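Setting Up the Pleruvell Two-Arm Bench Kit for Small-Item Sorting

Issued by the Claldale Automation Lending Service
Applies to kits on loan from February onward

This guide explains how to prepare the Pleruvell two-arm bench kit and carry out a first sorting exercise with small household goods. It is written for borrowers who have completed the online safety module and who have a sturdy table, a wall outlet and a free morning. No programming experience is required for the steps given here. Borrowers who intend to write their own routines should also request the developer notes at the time of booking.

The kit comes in two cases. The larger case weighs 30 pounds and should be lifted by two people.

Before you begin

Read the loan agreement and check the packing list against the contents of both cases. Report missing parts on the day of delivery. Parts reported later may be charged to the borrower at list price.

Choose a table that does not rock. The mounting rail must sit along the front edge, with both arms facing the far side. A plain or patterned top is acceptable, provided that it is not highly polished. Glass tops are not supported under the current loan terms.

Step 1. Mount the arms

Place the rail on the table and tighten the clamps by hand. Fit the left arm first, then the right. Each arm is keyed and will seat fully only in its own socket. Do not force it. When both arms are seated, run the cables along the links and secure them at the marked points, leaving a loop at the wrist so that the gripper can turn through its full range.

Connect the power supply last. The control box will sound one tone when both arms are recognized. Two tones mean that one arm has not been found, in which case switch off, reseat the connectors and try again.

Step 2. Check the wrist cameras

Open the Bozkurt control panel on the supplied tablet and select Views. With the grippers open and the table clear beneath them, the tips of both fingers should appear in the lower corners of the wrist view. Table grain should be visible between them. A soft shadow under the gripper is normal and does not need to be corrected.

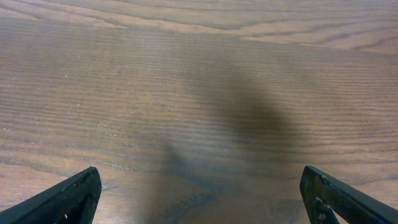 Dilek Coşkun wrote to the service that the shadow setting had cost her most of an afternoon: "I kept moving my desk lamp to get rid of it, and every time I moved the lamp the exposure had to be set again. Please tell people to leave the lamp alone. Once I did, the picks were fine." Her comment has been passed to the supplier, and the instruction on lighting has been reworded in this edition.

Set the exposure once, with the room lit as it will be during the exercise, and press Hold. Avoid working next to a window with direct sun. If the light in the room changes a great deal, release Hold and set the exposure again before continuing.

Step 3. Choose the items

The kit is supplied without goods. Borrowers should provide their own, and a mixed set gives the most useful result. Small cartons and flat packets are good first choices. Keep each item under 296 grams, the limit stated by the supplier for the standard fingers. Do not use glass, open liquids or anything with an exposed blade.

Place a mesh basket or shallow tray at one side of the table, within reach of the nearer arm. Leave open space in the middle. Items that touch one another are harder for the software to separate, and the first exercise should be done with gaps between them.

Step 4. Teach the first pick

Select Teach on the tablet and choose the left arm. Guide the gripper by the wrist until the fingers are on either side of a small carton, then press Close. Raise the arm slowly and press Save. Repeat the process with the right arm and a flat packet.

Grip force is set to Low when the kit leaves the service. Low is suitable for most cartons. Raise it to Medium only if an item slips, and return it to Low before changing items. High is reserved for rigid objects and will crush a thin box.
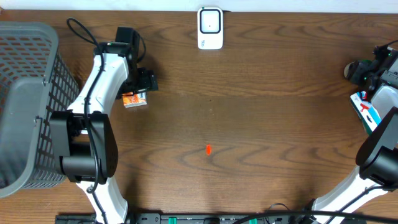
Both arms may hold an item at the same time, but only one should be moved toward the basket at once. The software allows parallel motion under the Advanced tab. Borrowers are asked not to use it during the first exercise. A crossing of the arms will trigger a stop, and the kit must then be returned to its home position before work can resume.

Step 5. Run the sorting routine

Select Run, then Sort, then Single Pass. Stand clear of the rail and keep one hand near the stop button. The routine moves at reduced speed for the first 18 picks and then asks whether normal speed should be used. Answer No unless every pick so far has been clean.

Retail packaging deserves particular care. Clear bags crinkle and shift as the fingers close, and the camera may mistake the edge of the bag for the edge of the product inside. For bagged goods with a stiff header card, teach the pick at the card.

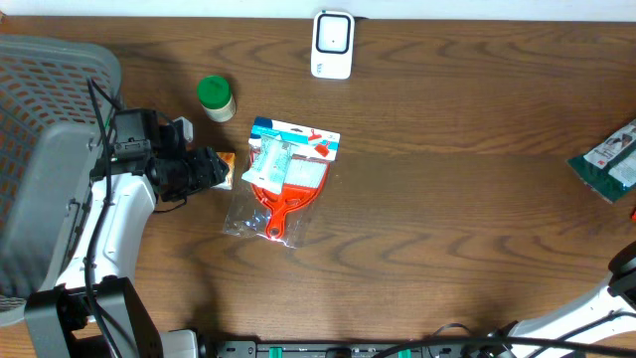

Where a pick fails three times in succession, the routine will skip the item and record it in the log. Do not reach in to adjust an item while the routine is running. Press Pause, wait for the tone, make the adjustment and press Resume.

Step 6. Save the log and shut down

At the end of the session, select Export and save the log to the supplied memory card. Return both arms to the home position before switching off. An arm that loses power while raised will lower under its own weight - slowly, but with enough force to pinch a hand.

Wipe the fingers with a dry cloth. Do not use solvents on the finger pads.

Assessment and loan terms

The service tested the kit against the Drarkell single-arm unit, which remains available. The Pleruvell kit took longer to set up but handled a wider range of packaging, and staff found its tablet menus easier to follow. Its main weakness is the printed manual, which does not explain the stop codes. A list of the codes is taped inside the lid of the smaller case.

The replacement value of the complete kit is $1,468, and borrowers are responsible for loss or damage up to that amount. Replacement finger pads are supplied free of charge. Requests to extend a loan should be made before noon on the day the kit is due back.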